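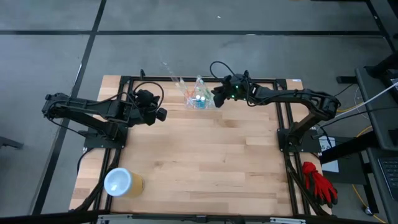

Pedix bins are open-topped storage containers for toothbrushes, small bottles and similar bathroom items. This page answers the questions most often sent to the Krawczyk support desk about sorting, cleaning and placing them. The walls are clear and angled, so small bottles kept at the front, like the two with white and blue caps, can be found without emptying the bin. Product codes and spare parts are listed in the catalog, not on this page.

Last revised 2021-01-08 by Laine Vītola.

General

Which sizes are covered?
The answers apply to the small bin and the shallow basket. The tall bin was withdrawn in June and has its own page. Lids for the tall bin do not fit either of the current sizes.

Can the bin be used without the divider?
Yes. The divider lifts straight up. If it sticks, run warm water over the outside of the bin for a minute and try again. Do not lever it out with a knife.

What is the load limit?
The small bin is rated for 3,147 grams, evenly spread. Wall brackets have a lower limit, which is molded into the bracket itself.

Sorting

How should I sort a bin that has filled up over time?
Take everything out and lay it flat on a dry table or counter. Keep the pieces apart so that handles and heads can be checked separately. Throw away brushes with splayed bristles, tubes that are empty, and anything with a cracked cap. Put back only what is in current use. Unopened spares go in a separate container.
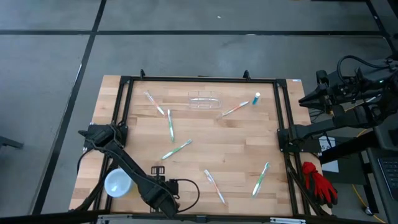 Toothbrushes laid out on the table, with the clear basket and the small teal-capped container.

Should brushes be stored head up or head down?
Head up. In the shallow basket, where they have to lie flat, place all heads at the same end and leave space between them.

How do I tell brushes apart in a shared household?
By handle color. Give each person one color and keep to it when replacing. Two brushes of the same color need a mark near the base of the handle. Use a waterproof pen or a narrow band of tape. Marks on the neck wear off sooner.

Can bottles and brushes share one compartment?
They can, but bottles should stand at the front with caps closed. Leaking mouthwash leaves a film that is slow to remove from the corners.

Can I use a paper cup as a brush holder while the bin is being washed?
For a short time. An empty paper cup tips easily under the weight of long handles. A glass tumbler is more stable.

Cleaning

How often should the bin be washed?
Every two weeks in normal use. Wash by hand in water no hotter than 40 °C with ordinary dish soap. Rinse and leave upside down on a rack until dry.

Is it dishwasher safe?
No. The heat cycle warps the rim, and the divider will no longer seat. Warped rims are not covered by the warranty.

How do I remove limescale?
Mix 100 ml of white vinegar with the same amount of water. Leave it in the bin for 32 minutes, then rinse twice. Do not use abrasive pads. Scratches show clearly on transparent walls and cannot be polished out at home.

Orders and returns

Where are replacement dividers sold?
Through the Irkley and Trurnmont counters, or by mail. State the bin size. Dividers from the older series are 2 mm too wide.

Who handles damaged deliveries?
Write to Onyekachi Okoro at the returns desk and include the order number. Keep the outer carton until the claim is closed.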